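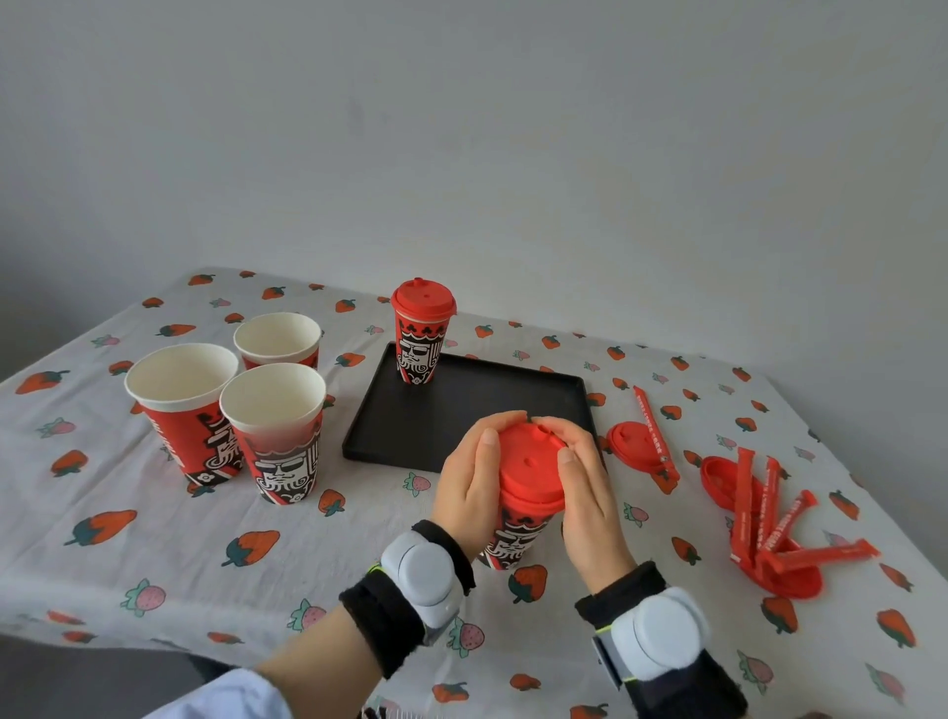 Lids first, then everything else. Lucrezia Testa is firm on this. She has done the hot drinks for the Nisine winter fair for years and her whole method fits on one table: strawberry cloth, black tray, a cluster of red paper cups with a playing card king on them. In sunglasses. "People keep the cups," she says. "I find them in June with pencils in."

The fair opens on 6th January and gets through 3000 drinks. Most go out of the hatch at Gentile, the old bakery on the corner. Coffee, chocolate, a spiced apple thing she won't give me the recipe for.

So, the lid. Both hands round the cup, thumbs up top, press and go round the rim. Don't thump the middle. Listen for the click. If theres no click take it off and start again, a half-on lid is a wet sleeve for somebody. 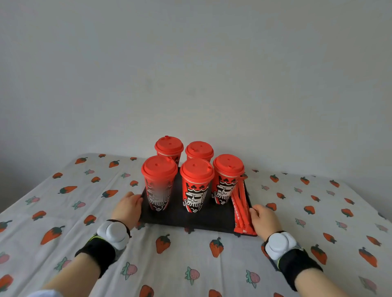

Five to a tray is her limit. She tried six, once, on the steps at Standance. Never again. Tall cups want to lean on each other a bit, and the raised edge stops them sliding when you turn.

Spares: roughly 200 lids more than cups, becuase lids split. Sugar in a jar, not sachets. And a cloth you don't mind washing. Hers has been through the machine more times than she can say and the strawberries are still going strong. Mine would be grey by now.

Queue was already past the church when I left.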